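Home | Kitchen | Laundry | Workshop | Garden

Getting More Out of a Small Laundry Room

By Nerys Harries

Last updated in October

Most of the questions I get are about washing machines, and most of the trouble turns out to have nothing to do with the machine. It comes from how clothes are sorted, how much soap goes in, and what happens in the hour after the cycle ends. These are the habits I have kept after years of doing laundry in a room barely wider than the washer and dryer.

Sorting

Sort by weight first and color second. Towels and jeans beat up thin knits when they go around together, and they hold so much water that the knits come out wetter than they should. I keep one bin for heavy things and one for everything else, then pull the whites out of each bin on wash day.

New dark clothes get washed alone or with other darks for the first few loads. If you want to know whether a color will run, dampen an inside seam and press a white paper towel on it for a minute. Color on the towel means it stays out of the mixed load.

Color-blocked shirts need more care than plain ones. A pale panel sewn next to a navy or charcoal one can pick up dye while the shirt sits in a wet heap, even if it came through the wash clean. Use cold water, take the shirt out as soon as the cycle stops, and lay it out so the dark sleeves are not resting on the light part.

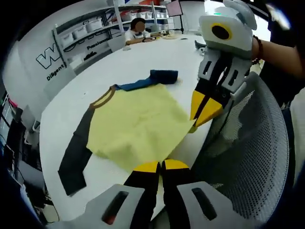 Detergent is the next place people go wrong. The cap on most bottles holds far more than a normal load needs, and the lines inside are hard to read. Draw over the lowest line with a permanent marker and use that for an everyday load. I use 2 tablespoons of liquid in a standard washer, and less in a high-efficiency one. If towels feel stiff or slick, run them once more with no soap. Suds in the water mean you have been using too much.

Powder keeps well if it stays dry. Move it to a jar with a tight lid and keep a scoop inside. Do not store it on top of the dryer, where it cakes.

Stains

Treat a stain before it dries if you can. Blot, do not rub. Cold water first for blood, milk and egg. Dish soap first for butter, salad dressing and anything else greasy. For ballpoint ink, put a paper towel under the spot and dab with rubbing alcohol, moving to a clean part of the towel as it picks up ink. Test the alcohol on an inside hem before you start.

Nothing with a stain still showing goes in the dryer. Heat sets most of them. Hang it up, look at it in daylight, and wash it again if you need to.

Keep the supplies together. Mine live in a shallow plastic tub on the shelf above the washer:

- dish soap in a small squeeze bottle
- white vinegar
- rubbing alcohol
- an old toothbrush
- a stack of white rags

Collars and cuffs

Ribbed collars stretch when a wet shirt hangs from a hanger. Dry knit shirts flat, or fold them over a bar at the underarm line. If the neck has already gone wavy, wet the ribbing with cool water, ease it back into a circle with your fingers, and let it dry where it lies. This will not fix a collar with broken elastic, but it helps with most of the others.

Check cuffs before washing. Unroll them, shake out the lint and sand, and leave them down. A rolled cuff dries last and can smell musty by the next day.

A place to fold

You need a flat surface at hip height or a little above. Bending over a bed is hard on the back, and the pile tends to get pushed to one side at bedtime. A table is best. If you have no room for one, put a board across the tops of the machines with a strip of rubber shelf liner under it. Wipe the surface before the clean clothes come out.

Spread each shirt with the arms out before you fold it. Smooth from the center toward the seams with the flat of your hand. Then bring the sleeves in, and fold the bottom up to the neck. Thick sweatshirts can be folded in thirds so they stand on edge in a drawer.

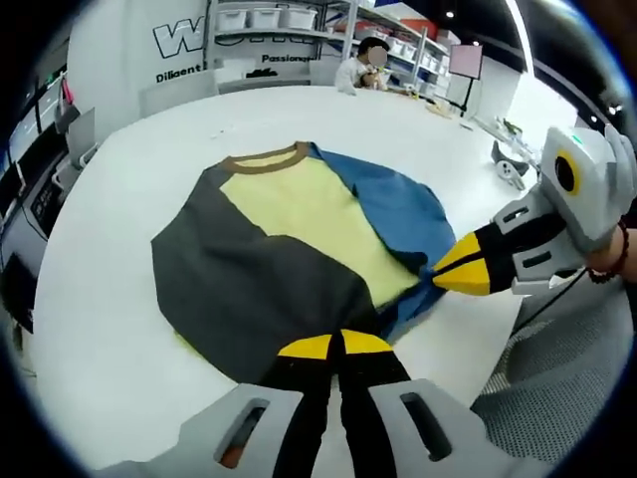 Color-blocked long-sleeved shirt spread out on a white table.

Fold things while they are slightly warm and they need less pressing. I set a kitchen timer for 50 minutes when I start the dryer, and go in when it rings. If you miss it, throw in a damp washcloth and run the dryer for a few more minutes.

Keeping the machines in order

Clean the lint screen after every load. Once a month, wash it in the sink with dish soap and a soft brush, as dryer sheets leave a film that you cannot see. Let it dry fully before it goes back in. Pull the dryer out once a year, unplug it, and vacuum behind it and inside the duct. If yours is a gas dryer, have someone qualified move it.

Leave the washer door open between loads. On a front loader, wipe the rubber gasket and pull back the fold at the bottom, where hair and coins collect. Look at the water hoses when you have the machine out. A bulge or a rusty fitting means a new hose - they cost little next to a wet floor.

Make sure the washer is level, too. Put a level on the lid, front to back and then side to side, and turn the feet until the bubble sits in the middle. Tighten the lock nuts afterward or the feet will work loose.

My own wash day is Tuesday, towels first. Sheets wait for whichever dry morning comes next, and go out on the line.

14 comments | 70 shares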